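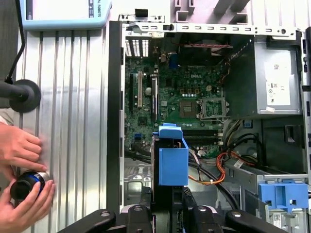
One returning buyer asks whether the tower can be ordered as a bare unit for parts, and the answer is yes. Wovbridge supplies the Dell desktop tower to schools and repair workshops in two forms, complete or stripped.

Stripped units are sold with the processor removed and the CPU socket empty. The motherboard, power supply and cables remain in the case. Memory is ordered separately — please state the quantity required.

Condition: used
Warranty: 3 months, parts only
Price: $98 per unit
Minimum order: 4 units

Orders placed through Cutby are shipped from the Nulenmont warehouse. Returns must be requested in writing within the warranty period.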